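Skip to notebook
Search this notebook: Enter keywords
Filed under: Bench notes / Table props / Play kitchen

2 Jan 2020

First entry of the year, and it is about tableware. I said in July that I would write up the prop set properly before anybody bought more of it, and then I didn't, so here we are. Itziar wants to order a second full set from Teixeira. I'm not convinced the first one is right.
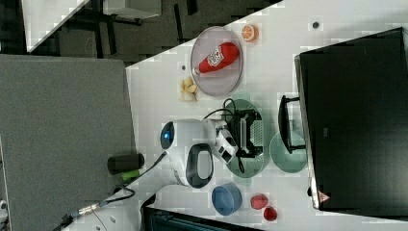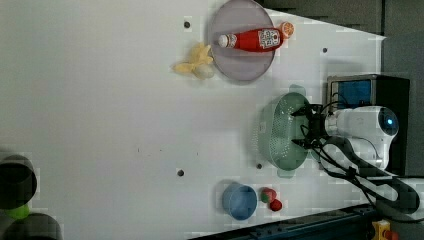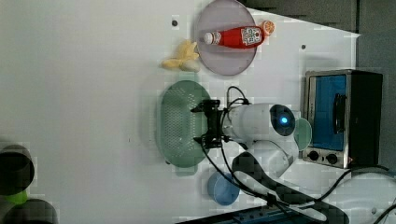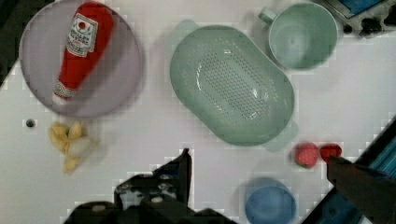
Same table, and the ketchup is on the lavender plate in all four.

My main complaint with the Teixeira set is the color. The catalog calls it a matched range, and I understand why that sells, but matched is a strange thing to want when the job is telling items apart at a glance. Everything drifts toward pale. The colander is mint, the mug next to it in the last shot is nearly the same mint, and there are green plates as well. Put those on a white top under our lights and the edges go soft. The ketchup bottle is the one thing I can find from the doorway, and I suspect that is why it keeps ending up as the centerpiece of every layout. Remigiusz says I'm overdoing it and the greens are fine once your eyes settle. Maybe. His eyes had settled when he put the wrong piece back in the wrong box before the break, too.

The yellow item. This needs sorting out before we label anything. The inventory sheet says "banana (bunch)." Itziar's layout notes say "garlic." Looking at these four I could argue either way depending on which one I have open – one looks plainly like a banana, another like a pile of cloves. I don't believe both names belong on the sheet. Whoever unpacked the food bag, please take it out, turn it over in your hand, and write down what it is. Until then I'm calling it "yellow item" and I don't care how silly that reads.

Colander. I was against it and I'm still lukewarm. The claim from Flevness was that a drainer with flat tabs would be easier to stack and store than one with loop handles. I tried it on the Skernuvix rack and the tabs catch on the rail unless you turn the thing sideways. It may be better in a drawer. I have not tested a drawer and I'm not going to write that it's better until I have.

Plates. No real objection to the lavender one. The raised rim is low, though, and round food wanders. The bottle also overhangs if you lay it straight across, so it goes on at a slant or it hangs off. A bigger plate would fix this, and so would a smaller bottle, and Stimholm sells both, but I'd like someone to say out loud what the plate is supposed to be for. Serving ketchup bottles on a plate is not something I have seen in any kitchen.

Blue bowl. Useful size, good color, stays where it is put. I would buy more of these before anything else on the list. Small fruit should live in it between layouts so we stop losing strawberries behind the radiator. I fished 3 out of there this morning and one was not even from our set.

Costs, for whoever reads this next. Teixeira quotes 76 for the full set again, or 12 a piece if we pick. Picking what we want (bowls, one darker plate, a mug in any color but green) comes in under the full price and we don't end up with another mint colander. Itziar's answer to that is that full sets are easier to reorder. True if they keep making it. The last range she liked was dropped inside a year.

To do:
- settle the yellow item
- drawer test for the colander
- ask Stimholm for plate samples, with rim height this time
- wash everything in warm water, no more of the orange cleaner, it leaves a film
- the box on the top shelf marked 10 has no lid – find the lid

Remigiusz Górecki has the spreadsheet open on his side and will add a color column. I asked for one in July as well.

Back to top | Questions about the props: ask Itziar Sepúlveda at the front bench | Bench notes are for internal use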